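The maple top is done, or done enough. I started it in November with three boards from the yard in Urkstead, 23 dollars for the lot, and they sat in the hall for a while before I got to them. Glue went on one evening and the clamps came off the next morning. One seam took a second try.

I sanded up to 500 grit, mostly by hand — the sander leaves swirls on maple and I notice them for years. Two coats of Dafis oil after that. The grain has a wavy figure in places that I hadn't seen when the boards were rough.

It sits on the blue table now with the colored blocks out on it. The green ones are toward the back, near the upper seam. I may still round over the front edge, where the end grain shows.

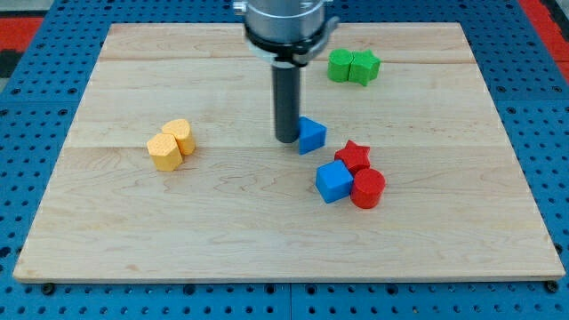

Nikau Sutcliffe wrote that 500 is too fine for maple before oil, and that he stops well short of it and gets better color.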